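Chapter 6
Sampling from Large Data Archives

6.1 Why we take samples

Large scientific projects often collect more records than one person can check. A survey may run for years, with several teams adding to the same archive. Before any analysis begins, somebody has to decide which records to look at and how to choose them. This chapter deals with that choice.

We will work with the Makau river archive throughout. It holds daily water level readings from 1,268 gauges. Of these, 600 are on main channels and the rest are on side streams. The readings were put together by Jin-sol Ban, and the version used here is the September release.

Suppose we want the mean water level change for the whole network, but can only check 200 gauges by hand. The simplest plan is to draw them at random, so that every gauge has the same chance of being picked. A second plan is to draw from main channels and side streams separately. This is called stratified sampling, and it usually gives a smaller standard error when the groups differ from each other.

Neither plan helps if the list itself is wrong. In the Makau archive, 13 gauges appear twice under different names. A gauge listed twice is twice as likely to come up on any single draw. Section 6.2 shows how to find such entries, and Section 6.3 covers the weights needed when they can't be removed.

Readers should know how to compute a variance (Chapter 3) before going on.
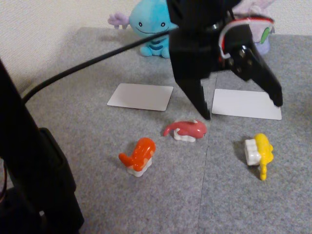
Dong-geon Wang: I would clean the list first and pick the sampling plan second. In my own work, the duplicates changed the group sizes enough that I had to draw the sample again.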